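Subject: Re: [kollell-arms] right arm drops out while closing on foam

Duyên Cù wrote:
> Our right gripper stops answering partway through a close.
> The arm keeps following its path as if all is well. Left
> side is fine. Is it the foam, the cable or the firmware?
> Has anyone else on Kollell seen this?

Yes, we have, and I'm sorry to say I blamed the foam for most of September. The foam is innocent. It was the only part of the setup I never had to reflash.

Our setup, so you can compare it with yours: 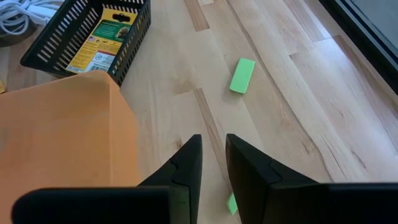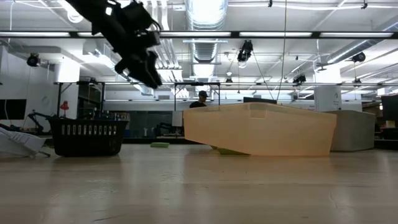
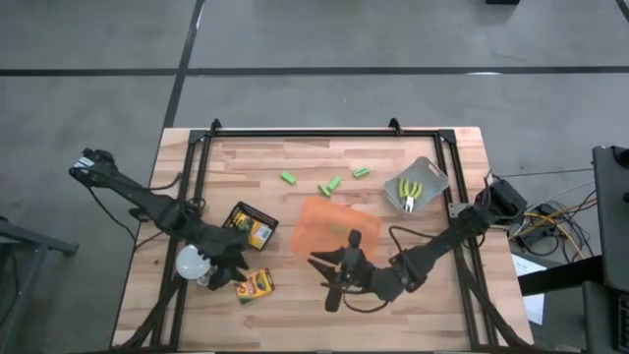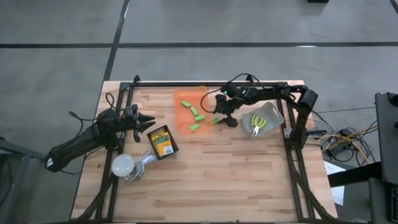
Green blocks and orange plastic at our place, floor and table. The last two are the two-arm table.

What we get is a status timeout on the right gripper. The Altach driver waits 200 ms, tries again, and at 500 ms gives up and reports the last good position forever. The planner reads "closed" and carries the nothing it is holding very carefully to the tray. I have watched it set down that nothing with real tenderness.

The bad part is the other case. If the timeout hits before the close finishes, the force limit goes back to the default, which on our unit is 40 N. Foam doesn't mind. Fingers would, and so would a light bulb.

Things I'd check:

Wiggle the wrist cable at the connector with the motors off and watch the error counter. Ours climbed every time – a half-seated plug that looked perfect.

Put a loop in the cable that survives full wrist roll. Kinnear sells a clip for this. So does any drawer with zip ties in it.

In the Dillow config, set stale_is_fault to true. It ships as false, for reasons I'd love to hear over a drink.

Until then, hands stay out of the work area unless the e-stop is in. We had gotten lazy about that – me most of all.

We're down to 2 dropouts since reseating the plug, and both came with the wrist rolled all the way over, so I still don't trust the cable. A new one is on order. Duyên, can you post your driver version and the log from just before it stops?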